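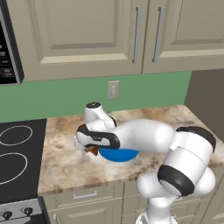 Blue bowl on the kitchen counter.

Tuhiwai Sourdough Club: Frequently Asked Questions

Filed under: Getting Started, Bread

Who can join?
Anyone who wants to bake bread! Plenty of our members had never touched yeast before their first evening, and a few had been baking for years and just wanted company. You don't need your own starter. We'll give you a jar of ours on your first night (it's called Losden, after the street it was born on, and it is a very lively thing).

When do you meet?
Tuesday evenings at 7 in the Tutetti Hall kitchen, from September through to early summer. Doors open a bit before that if you want to get the good bench by the window.

How much does it cost?
Membership is $50 for the season. Flour and salt are included for anything we make together, and you take home whatever you shape. Please bring your own apron, a towel and something with a lid.

My starter isn't doing anything. Is it dead?
Almost certainly not! Starters are tough. Feed it equal weights of flour and water, put it somewhere a little warmer and give it about 4 days of regular feeding before you worry. A gray liquid on top only means it's hungry, so stir it in or pour it off. Pink or orange streaks, or fuzzy mold, are another matter — throw the whole lot out, wash the jar well and come get a fresh scoop from us.

What flour should I buy?
Start with plain white bread flour from the supermarket. Once you've had a couple of loaves you're happy with, swap in a little whole wheat or rye and see what happens. Rye in particular makes a starter go wild, and the smell is wonderful. Add a splash more water when you do, as those flours soak up more.

Do I need a Dutch oven?
No, though we love them. Any heavy pot with a tight lid that can take high heat will do the job. Check the knob on the lid too, as some plastic ones aren't made for a very hot oven.

Why is my loaf gummy in the middle?
Usually it was sliced too soon. I know, I know, it smells incredible and you want it now! Let it cool all the way, a few hours for a big loaf. If it's still gummy after that, bake the next one a bit longer, or let the dough rise more before it goes in.

Can I bring my kids?
Yes, from age 7 up, with a grown-up alongside. They tend to be fearless shapers and their rolls are often better than ours.

Do you do gluten-free?
Not on club nights, sorry. There is flour in the air and on every surface, so the room isn't safe for anyone with celiac disease. Anahera Whitcombe has a good buckwheat recipe and will happily email it to you.

Who do I talk to about signing up?
Finlay Paterson looks after membership. Send him a note through the contact form with your name and any food allergies, and he'll save you a spot and a jar.

Get our monthly recipe by email! Enter your address to subscribe. Unsubscribe at any time.

Contact | © Tuhiwai Sourdough Club | Back to top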